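Postari Felt Table Mat, Slate Blue

I run the little Clandar shop, and I'll admit this mat is the thing I talk about most (sorry, everyone who came in for candles). I bought my first one to save a dining table from homework, board games and glue, and I've had one down ever since!

The felt is thick enough to take the clatter out of a game night but still flat enough to write on with a sheet of paper underneath. It has a grippy backing, so it stays put when somebody leans across for the snacks.

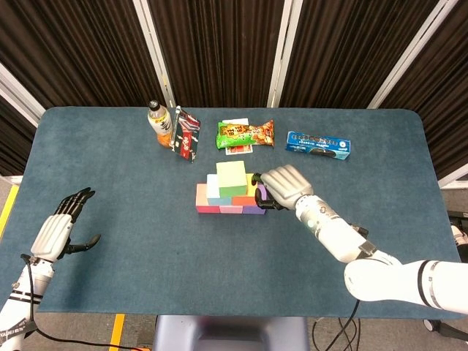 I use mine every day and it gets a shake out the back door each evening. Crumbs come off with a lint roller. Spills are fine if you blot them quickly – tea, juice, even the watery end of a paint jar – but please don't scrub, you'll fluff up the surface and it never quite lies down again.

The color is a soft blue with a lot of gray in it. If you want something warmer, the Revia mat comes in oatmeal and rust, though it's a bit thinner.

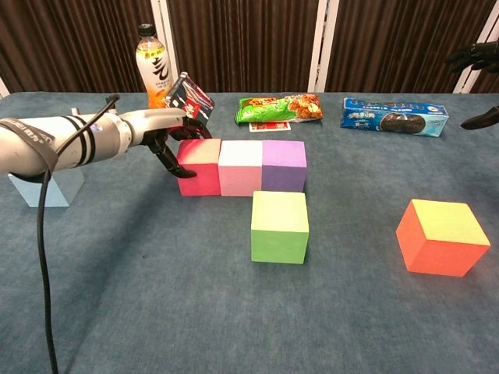

Size and care

Length: 6 feet
Felt thickness: 8 mm
Wash: by hand, cool water, dry flat
Pack: 1 mat, rolled, with 2 cotton ties

It arrives rolled up, and the ends will curl at first. Lay it face down overnight with a few heavy books on the corners. Don't iron it! I tried that on my old Lam mat and ended up with a shiny patch the shape of an iron.

Returns are open for 90 days, and a mat you've tried out on your table is fine to send back.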